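Westeo LED-Unterbauleuchte, starr, mit Tastdimmer

Artikelgruppe: Arbeitsplatzbeleuchtung / Küche
Hersteller: Westeo
Vertrieb: Jondex

Die Unterbauleuchte ersetzt Leuchtstoffröhren der Bauform T5 unter Hängeschränken. Das Treibermodul sitzt im Aluminiumprofil, ein externes Vorschaltgerät entfällt. Vorhandene Starter und Drosseln sind vor der Montage auszubauen. Der Anschluss an das 230-V-Netz ist einer Elektrofachkraft vorbehalten.

Der Lichtaustritt ist um 40 Grad nach vorn geneigt. Bei einem Wandabstand von 50 mm bleibt die Rückwand weitgehend frei von Reflexen, die Arbeitsfläche wird bis zur Vorderkante ausgeleuchtet. Auf matten, dunklen Oberflächen wirkt das Licht subjektiv schwächer als auf hellen, der Messwert ändert sich dadurch nicht.

Technische Daten
Farbtemperatur: in 3 Stufen umschaltbar
Dimmbereich: 10 bis 100 %
Schutzart: IP44
Abdeckung: PMMA, satiniert
Befestigung: Clips, schraubbar

Der Dimmer speichert die letzte Einstellung auch nach Netztrennung. Mit Wanddimmern (Phasenanschnitt oder -abschnitt) darf die Leuchte nicht betrieben werden. Passende Verbindungsleitungen führt Michiels unter der Bezeichnung Plukik.

Lieferbar ab September. Technische Rückfragen: Oona Keskinen, Anwendungstechnik.
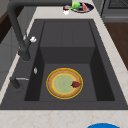 Spülbecken mit Teller, Computergrafik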